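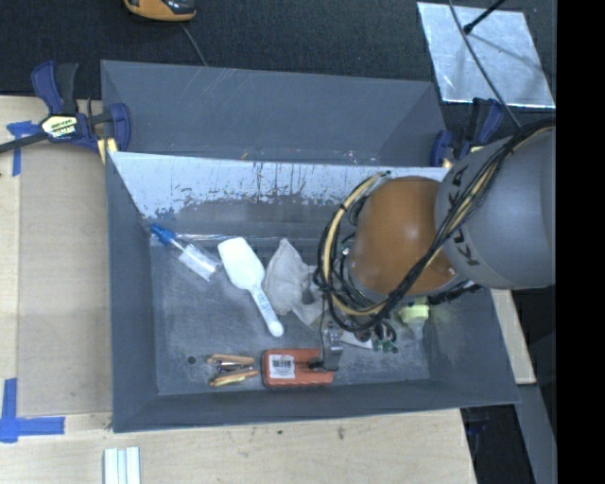 Print | E-mail

Brollomden Kaimal 8 running vest — long-term review

I have worn the Kaimal 8 since October, on most of my long runs and in two races, and it has now done 688 miles. The elbows of every jacket I own have rubbed against it. It is the third vest I've had in five years and the first one I bought with my own money after borrowing it at a demo night.

The Kaimal is the middle size in Brollomden's range. The 8 stands for eight liters, though that includes the front pockets, and the main compartment is smaller than you might expect. I can get a waterproof jacket, a light fleece, hat, gloves, a foil blanket and a small first aid kit in there. Overtrousers will go in as well if you roll them tight. For most trail races with a mandatory kit list that is enough. For a mountain race in winter I would want the bigger one.

Fit

I am a 38 chest and took the medium. Two elastic straps cross the front and clip onto a rail, so they can be moved up or down. The clips are small and stiff when new. With cold hands I had to stop to do them up, and after a couple of months they loosened off a bit. There is also a side cord on each flank, which you set once and forget.

Bounce is low when the vest is full. Half empty, it moves more than my old Plodico did, mainly because there is no way to cinch the back panel down. I ended up stuffing a spare buff in the bottom to take up the slack.

Bottles and pockets

It comes with two soft flasks. They sit high on the chest and the straw tops reach my mouth without me having to pull them out. Getting a full flask back in its pocket is awkward, and at aid stations I lost time to it. Squeeze the air out first and it goes in easier.

The pockets under the flasks hold three gels a side. There is a zipped phone pocket on the left that will take a large phone in a thin case — a thick case won't fit. The whistle is attached to the right strap and is loud enough.

The pole loops are the weak part. Folded poles go across the back below the main compartment, and I never learned to reach them without slowing to a walk. On the Cadell loop, where you need poles for the first climb and the last one and nothing in between, I carried them in my hand most of the way.

Wear

The mesh on the shoulders has pilled but not torn. One of the elastic pole loops has gone slack. The zip on the phone pocket sticks when there is dried mud in it and a rinse under the tap clears it. I wash the vest by hand and hang it up overnight.

I had some rubbing under the arms on runs over four hours, always on the left. Lube sorted it.

Price

The list price is $90, flasks included. I have seen it for around $60 at the end of the season, and at that price I'd buy it over the Plodico without much thought. Replacement flasks are $30 a pair, so look after the ones you get.

Sizes run XS to XL, in black or green. Mine is the green, and it shows the dirt less than I thought it would.

Print | E-mail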